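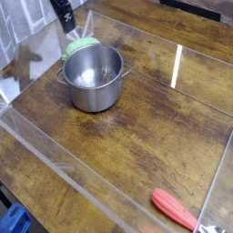 I've wanted a machine to do my dishes since I was tall enough to reach the sink. So when Dhillon, a small shop that builds and tests robot arms for household chores, said one of their engineers would talk to me over the phone, I had my questions ready before the coffee was done. She asked me to leave her name out ("my mother will call and ask when she can have one") and then talked for most of an hour, very fast, and I loved every minute of it.

I started with the obvious one. Can a robot tidy my kitchen yet?

"Your kitchen? No," she said. "A corner of a table, on a good day, yes. People see an arm build a car and they figure a saucepan must be easy. But the car door is in the same spot every single time. Your saucepan is wherever you left it."

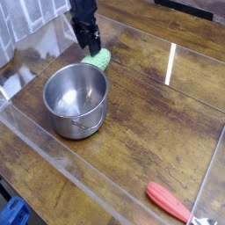
Soft things are the part that surprised me. I'd have guessed glass was the worst, or knives maybe, but she went straight to dishcloths and sponges and oven mitts - anything that changes shape when you squeeze it. A green knitted thing tucked in behind a steel pot, with two black fingers pressing down on it, sounds like nothing at all to you and me. To her it's a whole list of worries. "How hard do you push? Where does it end? Did I get the thing, or am I pinching the table? You know that through your skin. The arm has to work it out."

She told me their software, which they call Momer, will try the same pickup 200 times without complaining, and she still gets annoyed on its behalf. Her own record for patience is nine tries. After that she goes for a walk.
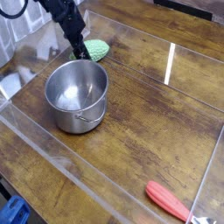 I asked what she'd count as a real win, and I was expecting something grand. Nope! "Clearing up after one dinner that it hasn't seen before, with me in the other room," she said. "In the other room is the important bit. If I have to stand there and watch, I might as well wash the pan."

And shops? She was more hopeful there. Shelves are neater than kitchens, the lighting stays the same, and somebody on the staff can step in when the arm gets stuck. She gave it five years for simple restocking at night, and then laughed and said she'd also given it five years the last time somebody asked her. 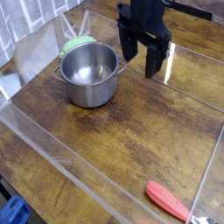
Mullulville, August 2020

A little more from our call, for those of you who wrote in about prices. She wouldn't give me one. The arm they're working with now is called Gulby, and it isn't for sale, and she doesn't think you'd want it if it were. "It's slow. You'd be yelling at it by the weekend."

I did ask whether she has any gadgets at home. A dishwasher, she said, and she considers it the best household robot ever made, because the people who designed it gave up on hands and just used a box and hot water. She still has to load it, of course, and she does that herself, badly (her word). I told her I'd call again in October to hear how the dishcloths are coming along, and she said to make it a long call.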